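Re: [cell-upkeep] Twin vs. real cell, who trusts the offsets?
4 replies - 2 shares

> We've had the simulated copy of the Randthorpe cell running since October
> and I would like us to stop doing the manual reach check after every
> gripper swap. The twin has the same arm, the same perforated table and
> the same set of objects. If the new fingers clear everything in the twin,
> they will clear everything on the bench. The Truditz exporter writes the
> tool offset straight into the controller, so there is no retyping. I
> count that as 200 minutes a month we get back. Any objections before I
> change the checklist?

Yes, one objection, and it's the same one I had last time.

The twin is only as good as the last person who typed numbers into it. I don't doubt it has the same arm. I doubt it has the same arm as of this morning. When we put the longer fingers on at Zurnenley, the model kept the old finger length for two full weeks and every reach check came back green. Of course it did. It was checking a gripper we had already taken off and put in a drawer.

I opened your scene file last night and went through it before writing this, so I'm not complaining from the armchair. The objects are fine as far as they go. I parked the arm on the right with the fingers down near the black platform, which is the pose I'd worry about first, and started nudging the offset to see what the thing would let me get away with.

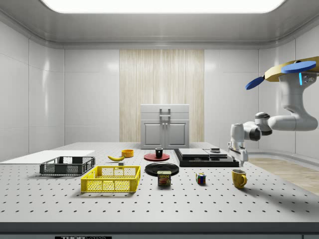 What it let me get away with was a lot. I set the tool length wrong on purpose, first by a little and then by more than anyone could miss with a tape measure, and the planner happily gave me a path down to the platform both times. No warning. It can't warn you, it has nothing to compare against. The collision test is between one model and another model, and if the gripper model is short then the clearance looks great.

Same story with the table. In the sim the hole grid is perfectly flat and perfectly square to the base. Ours has a low corner, and whoever last tightened the mount did it in the wrong order (see the log, I wrote it down at the time). Try finding that in a render.

Then the exporter. "No retyping" sounds good until you think about what used to happen during the retyping, namely a person looked at the number. The Truditz log from my last export was 3,368 lines and the tool offset was somewhere in the middle with no label I'd call readable. I would rather type six values by hand and read them back.

I'm also not sold on the 200 minutes. Does that include the time spent keeping the scene file current? The Falcão people told us theirs practically runs itself, and then it came out that they have a person who does little else.

So here's what I'd agree to:

Keep the twin for planning. Use it to try a layout before moving real stuff around, it's good at that and I use it too.

After a gripper swap, measure the fingers on the bench, enter the length in the twin AND the controller, and compare the two readbacks before motion is enabled.

Keep the manual reach check, but cut it down to 2 poses - one over the middle of the table and one at the far right, low. Slow speed, hand on the stop. That gets you a good part of your time back.

If the twin and the bench agree through the next few swaps, show me the numbers and I'll look at it again. I may well be wrong about how often it drifts. Right now we have no record either way, and I don't want to drop the only check that involves the real gripper on the strength of a green box on a screen.

Please leave the checklist as it is until then. Also, the torque wrench is still missing from the cell drawer.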